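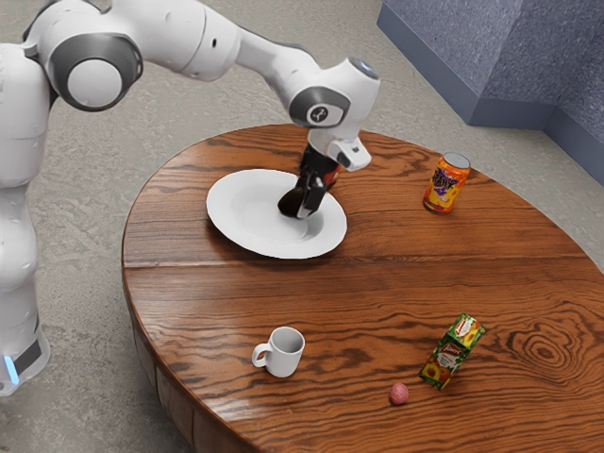 공개일 시연 발표 메모. Fledton 견학 동선의 두 번째 순서이며 시작은 오후 2시. 인사는 짧게 하고 바로 과제 설명으로 넘어간다. 과제는 식탁 정리이고 평가는 시뮬레이션에서 먼저 한다. 원형 나무 식탁에 접시, 머그, 캔, 음료 팩, 작은 과일을 두는데, 팩은 눕혀 놓은 배치라는 점을 짚을 것. 세워진 캔과는 접근 각도를 따로 계산해야 한다. 그리퍼 손가락은 접시 안쪽까지 내려가므로 접촉 높이 설정을 여기서 언급.

수치는 한 번만 말한다. 배치 400개, 배치당 시간 제한 50초. 물체 위치는 매번 무작위로 바꾸고 조명은 고정. 실패 판정 기준은 낙하, 시간 초과, 식탁 충돌. 성공률 질문이 나오면 7월 집계 이후 답한다고 할 것.

(물 한 모금. 화면 전환 확인.)

Drikov 제어기 부분은 Ívar Grímsdóttir가 이어받는다. 제어 주기와 힘 제한만 다루고 배선 이야기는 생략. 실기 시연은 옆 구역에서 약 18분. 관람객은 노란 선 밖에 서고, 비상 정지는 Indira Pinto가 맡는다.

예상 질문: 투명한 컵도 되는가. 현재 물체 목록에 없음. 시뮬레이션 결과가 실기에서 그대로 나오는가. 마찰 계수 차이 때문에 파지력은 실기에서 다시 맞춘다. 자료 요청은 Potex 안내대로 연결.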